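Week 5: Describing Form and Surface
Instructor: Temitope Ogundipe

These notes accompany the Wednesday lecture and should be read before the seminar. The topic is how a catalog entry records the shape of an object – its outline, its edges and its finish – before any judgment is made about age or value.

An entry begins with the general form. Students should use plain terms such as round, square or oval, and name the material only when it is known.

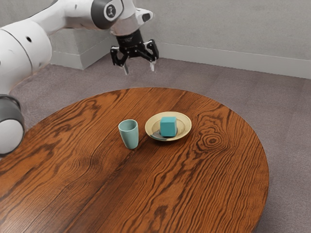 Figure 1. Round wooden table, computer rendering.

The Dunumow inventory, our main reading, lists 1,252 household objects. Its early entries give form and material in a single line. Later entries add a note on surface, and these notes vary a great deal in quality. Compare the entries for bowls on the first two pages of the reading with those on the last.

Curved surfaces require particular care. Record the color first, then the finish, and then any ridge or change of depth.

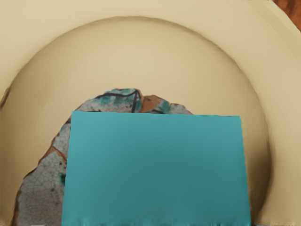 Figure 2. Curved surface with a faint ridge and a shaded inner hollow, computer rendering.

Assignment: write eight entries of no more than 100 words each. Entries are due at the start of the next seminar.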